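Qui sommes-nous

Le Centre Girkstead est une association de recherche et de documentation consacrée à l'histoire des milices et des régiments de volontaires du XIXe siècle. Il réunit des historiens, des archivistes et des généalogistes autour d'un même fonds, ouvert aux chercheurs comme aux familles.

Nos origines

Le Centre est né du legs de la collection Tiedemann : 2,106 pièces comprenant des rôles d'appel, des carnets de marche, des états de solde et une correspondance privée restée longtemps inédite. Le fonds Rovell, acquis par la suite, y a ajouté 800 lettres de soldats et de sous-officiers, pour la plupart adressées à leurs parents. L'inventaire des deux ensembles est placé sous la responsabilité de Wiebke Stüber, directrice des collections.

Nos missions

Le Centre assure la conservation des documents qui lui sont confiés, leur transcription et leur mise à disposition. Il publie les Cahiers Damton, dont la livraison annuelle paraît en janvier, et répond aux demandes de recherche portant sur un soldat, une compagnie ou un engagement particulier. Les notices biographiques établies par nos équipes, au nombre de 3,000, sont consultables sur place et par correspondance. Chaque notice indique la cote des pièces utilisées ainsi que les points demeurés incertains.

Gouvernance

Le conseil d'administration fixe les orientations scientifiques et approuve les comptes. Les statuts en vigueur ont été adoptés le 21/11/23. L'association compte 75 membres titulaires, élus sur présentation de deux parrains. Les membres correspondants participent aux travaux sans voix délibérative.
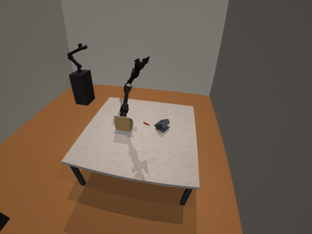
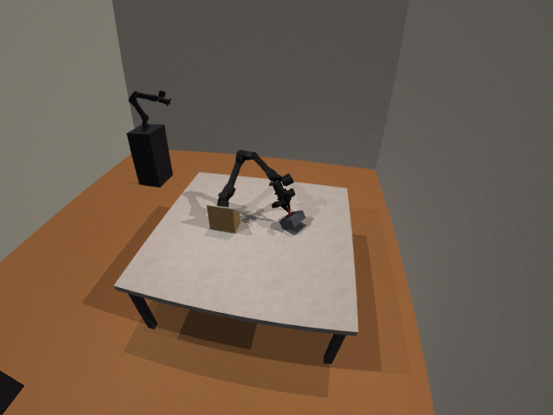 Consulter les fonds

La salle de lecture reçoit sur rendez-vous. Toute demande doit préciser le nom du régiment, la période concernée et, si possible, la cote du document. Les originaux fragiles sont communiqués sous forme de reproduction. La publication d'une pièce est soumise à l'accord écrit de la direction des collections.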